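Tags: home recording, mic stands, clips, small setups

Clip or shock mount for handheld mics on a desk?

Gotau

Hi all, hoping somebody can save me some money or at least some swearing. I do a little talk show with my cousin out of her spare bedroom, and we just went from sharing one mic to having one each plus one for a guest. They're ordinary handheld mics, the kind you'd sing into. I picked up a couple of cheap desk stands with the plain slide-in clips and they hold fine, but every time one of us bumps the table you hear it. Big hollow thud, right through the recording. My cousin talks with her hands, so this happens a lot!

Somebody at work said get shock mounts, the round springy things. I looked and half of them say they're for fat studio mics and won't hold a skinny tapered handle. So do they work with handhelds or not? And is it okay to mix, like one person on a clip and one on a shock mount, or will it sound weird? I'm also not sure about bases. The round flat ones take up less room but the little tripods look steadier. We have one smallish table and I'd like to still fit two coffees on it.

Claltindale

Just get boom arms. Problem solved. Desk stands are always going to pick up the table.

Rogério Xavier

Boom arms are nice, but they clamp to the table too, so a hard enough knock still gets in there, and three of them on a small table is a forest. I'd stay with desk stands for what you're doing (and I say that as somebody who owns far too many of them).

Yes, shock mounts can work with handhelds, you just have to check the size. Mics like these have a handle that gets narrower toward the bottom, so a mount that's right for a fat studio mic will let yours slide straight through. Measure across the handle where you want it held and compare that with the range on the box. If you land in between, go for the smaller one. And mixing is totally fine! I go back and forth between clips and the cage kind all the time. 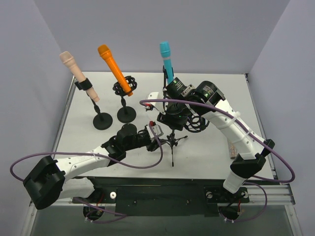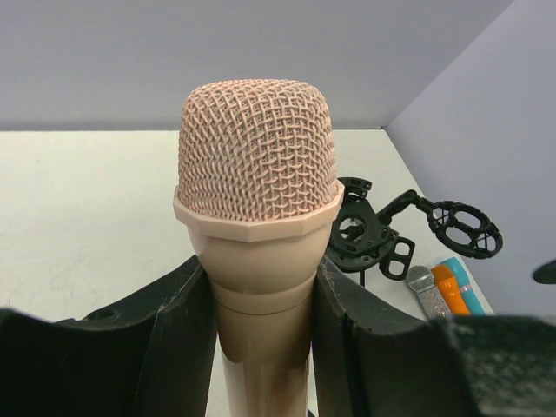
The main thing with a plain clip is how far down you seat the mic. I like it on the lower half of the handle, pushed in until it's snug and no further. If you force it the plastic spreads, and then it never grips properly again. I've ruined two that way. Also tighten the little knob at the joint before you let go, or the whole thing nods forward in the middle of your guest's best story.

Bases: round ones are easier on a crowded table because you can slide them close together. Tripods need their legs spread all the way, so you end up giving up more table than you think, and somebody's sleeve always finds a leg. If you use one, point a leg the same way the mic leans. That's where the weight wants to go.

Before you buy anything, fold a dish towel and put it under each base. It costs nothing and it took most of the thump out of my setup. I'd say roughly 90 percent, going by ear, no science. If that's enough for you, spend the money on better coffee.

One more thing, leave some slack in the cable. A tight cable hanging off the edge of the table carries bumps right up the handle and no mount is going to help with that.

Gotau

The towel thing! Tried it tonight with a couple of old washcloths and it's so much better already. Still going to get one shock mount for my cousin's side because she is who she is. Thanks, will measure the handle first.

Aidoo

Late reply, but if the clip is only a tiny bit loose, wrap a strip of cloth tape around the handle where it sits. Don't use the shiny packing kind, it slides. And careful with the cheapest shock mounts, the elastic goes slack after a while and the mic starts to droop. Mine had drooped so badly by March that I was basically talking to the top of my cup. Check if you can buy spare bands for the one you're looking at.

Geltum Community Help | Contact us | Back to top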